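Zevside publica la segunda versión de Brondis, su planificador de manipulación

Iveta Tóth lleva el equipo de control de Zevside y Nawal Ashour se ocupa de la percepción. Las dos firman la mayor parte del código de Brondis, el planificador de manipulación que la empresa distribuye desde abril a sus clientes de laboratorio. Nos atienden por videollamada, a las nueve de la mañana, con la integración continua todavía en rojo por un fallo en las pruebas de cinemática inversa.

La primera versión separaba percepción y planificación de forma estricta. Un módulo estimaba la pose de los objetos, otro generaba la trayectoria completa y el controlador la ejecutaba sin volver a consultar la cámara. «Funcionaba con cajas», resume Tóth. «Con una palanca, una bisagra o una tapa de rosca, un error de dos milímetros en la estimación inicial se convertía en una fuerza lateral que el controlador interpretaba como colisión. Paraba el brazo y pedía ayuda.»

La segunda versión replanifica durante el contacto. El horizonte es corto, de 14 pasos, y el optimizador arranca siempre desde la solución anterior desplazada un paso. El bucle de impedancia corre a 200 Hz en un hilo propio y no espera al planificador: si no llega un plan nuevo, sigue con el último y reduce la rigidez. Ashour insiste en que esa degradación está especificada y tiene pruebas. «Antes, un retraso en la red neuronal acababa en parada de emergencia. Ahora acaba en un movimiento más blando, y queda anotado en el registro con su marca de tiempo.»

El cambio obligó a rehacer la percepción. El vidrio es el caso que más trabajo ha dado: los sensores de profundidad devuelven huecos o miden la pared del fondo, y el metal cromado añade reflejos que se desplazan con la cámara. El equipo abandonó la nube de puntos para estas piezas y pasó a estimar puntos clave directamente sobre la imagen de la muñeca. En un grifo se localizan la palanca, la punta del caño y la unión con el recipiente.
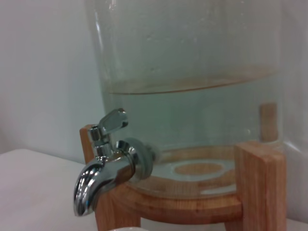

¿Qué hace el planificador cuando dos estimaciones sucesivas de un mismo punto clave no coinciden?

Conserva las dos como hipótesis, ponderadas por su covarianza, y restringe la velocidad del efector hasta que una de ellas cae por debajo del umbral. Si ninguna cae en nueve ciclos, retrocede por la trayectoria ya recorrida y vuelve a observar desde otro ángulo.

Tóth reconoce que ese retroceso es la parte menos elegante del sistema. «Es una máquina de estados escrita a mano. Intentamos integrarla en la función de coste y los pesos eran imposibles de ajustar – cada tarea pedía los suyos.» La máquina de estados vive en un módulo aparte, Čierny, que también guarda las precondiciones de cada acción y comprueba que se cumplen antes de ceder el control.

La comunicación entre procesos pasa por Derkolbridge, una capa de mensajería interna con memoria compartida. Ashour la defiende por la trazabilidad: cada mensaje conserva el instante de captura de la imagen de la que procede, de modo que el planificador puede descartar observaciones viejas. También permite reproducir una sesión completa fuera de línea, con la misma secuencia de mensajes y otra versión del estimador. «Casi toda la depuración la hacemos así. El brazo lo reservamos para lo que depende de la fricción.»

Quedan asuntos abiertos. El nivel de líquido en recipientes transparentes se estima con un modelo separado que aún no informa de su incertidumbre, y por eso Brondis no lo usa como condición de parada. La calibración entre cámara y muñeca sigue siendo manual. Tóth quiere resolver primero lo segundo; Ashour, lo primero.

La próxima entrega incluirá el reproductor de sesiones y la documentación del formato de registro. El optimizador seguirá siendo un binario cerrado.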